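From: Nadhirah Saragih
To: Denside foreign affairs list
Date: December 16, 2020
Subject: Re: Clukia border talks, vote count

Omid Rashti wrote:
> Does anyone have the final number from the Clukia assembly? The
> radio said the trade accord with Ansari passed but gave no count.
> Also, is the embassy part of it or separate?

Omid,

It passed with 443 in favor. The embassy question is separate. The accord covers customs, air routes and farm goods, and it says the two governments will "consider" exchanging ambassadors after it takes effect. There is no date for that.

Kianoush Alipour sent me the full text last night. It runs to 11 articles. These are the ones people on the list have asked for.

1. Article 2, farm goods. Tariffs on fresh fruit and grain end as soon as both sides ratify. Citrus growers in Ansari pushed hard for this one, and the growers' union there has already put out a statement in support.
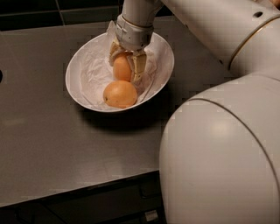
2. Article 6, air routes. Two weekly flights to start, both through Rimex. Overflight rights are left to a later protocol.

3. Article 9, disputes. Complaints go to a joint panel first. If the panel can't agree, either side may ask for an outside arbitrator.

Ansari's parliament still has to vote. Nazanin Mohammadi expects that in February, after the budget. The opposition there wants Article 9 rewritten, and the foreign minister has said he won't reopen the text. 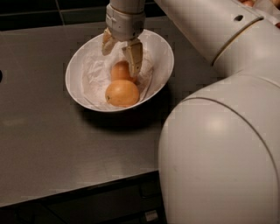
If the vote slips past the spring recess, the customs office in Rimex will have to keep using the old forms, and the flights can't be scheduled either. Touran Ghorbani is covering the hearings and will post her notes to the list.

I can forward the text to anyone who wants it. Write to me off list, please, as the attachment is too large for the archive.

Nadhirah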